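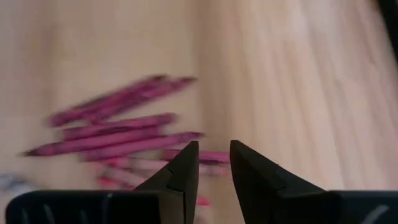 Re: [vekley-parents] art bins for the spring, and what to do about paper

Hi everybody,

Sorry for the slow answer, we had family in the house all week and I'm only now getting through the list.

On 31 December 2024, Essam Soliman wrote:
> Does anyone remember what we paid for the big paper rolls in
> August? I have a receipt from Berrada for 152 dollars but it
> doesn't say if that was one roll or two. Also, are we still
> doing drawing on Saturdays or has it moved? My two keep asking
> and I keep making something up.

Essam, it was two rolls! I was there when we picked them up, and they barely fit in my trunk. One is the white and one is the brown kraft, and the brown one has hardly been touched. The kids all go for the white because the colors show up better, so if we order again I'd say get white only and use up the brown for covering tables and wrapping things.

Drawing is still Saturdays, same room at the Brorkitz building, but it starts at 10:30 now instead of 10. I thought that went out to the list but I looked back and I think I only told the people who were standing near me – my fault. We've been getting 16 kids most weeks, and once we had 20, and that was a squeeze (two of them ended up drawing on the windowsill and were very happy about it).

As for the spring bins, I would love it if we stopped buying the mixed sets. Every mixed set ends the same way in our group: the blacks and blues are worn to stubs by the third week and the yellows look brand new. You can get refills by single color from the Skiltville catalog, 60 to a box, and the last time I looked the price was fine. We could do a box each of black, blue, red and pink and leave the rest alone until summer. My daughter would like me to say that pink should come first. She has strong views.

Can somebody check the lids on the old bins before we order new ones? I think three or four just need their clips pushed back in. I can do it if someone lets me in on a weekday evening, any evening but Wednesday.

Oh, and whoever has the good paper cutter, please bring it back! I'm not mad, I just have over a hundred name cards to trim and I've been doing it with kitchen scissors and they look terrible.

Happy new year to all of you,
Dana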